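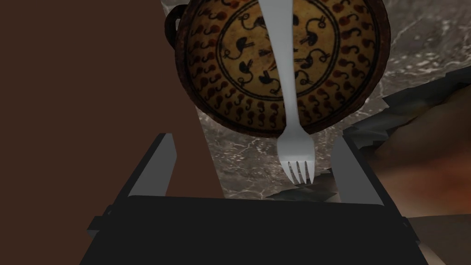 4. Clearing Tableware with the Kero Arm

This section is for canteen staff who work beside the Kero arm at the return counter. Please read section 3 (Starting the Shift) before you do it the first time.

What is different from before

The arm takes the cutlery from the plates. You still scrape the food, you still load the washer, and you still decide when the counter is closed. One person per shift is named as operator and carries the key. The other staff do not need to touch the panel.

4.1 Running a clearing cycle

1. Turn the key to TEACH and wait until the lamp is green.
2. Look at the wrist view on the panel. The fork must be between the two open fingers. If a fork lies across a plate, this is allowed.
3. Press PREVIEW. The fingers do not close in this step.
4. If the preview is good, turn the key to RUN and step behind the yellow line.
5. Press START. Stay at the panel for the first 13 pieces of the shift.
6. When the tray is full, the arm goes to its rest position. Change the tray and press CONTINUE.

Note: Plates with a handle on the rim must be turned by hand so that the handle is away from the arm. Do this before step 4.

Note: The grip force is set to 21 in the Gaete menu. For plastic forks do not go higher - they bend and the arm reports a lost piece.

CAUTION: Never reach over the counter when the key is on RUN. Also not for a short moment, and also not when the arm is standing still.

CAUTION: Loaves, boards and other large things must be taken off the counter before START. The arm does not know how to go around them.

4.2 If the arm stops

1. Turn the key to TEACH.
2. Read the message on the panel and write it in the shift book.
3. Remove the piece by hand and press RESET.
4. If the same message comes again, put the key on OFF and clear the counter by hand, as before. No permission is needed for this.

4.3 Breaks and working hours

The operator changes every two hours. Time at the panel is counted as normal work time. Questions about the rota go to Laurinda Ramalho, questions about the arm go to Njoroge Nzioka at Skerko.

Clean the fingers after every 1000 pieces, see section 6.

Last change of this section: 17 Jul 2021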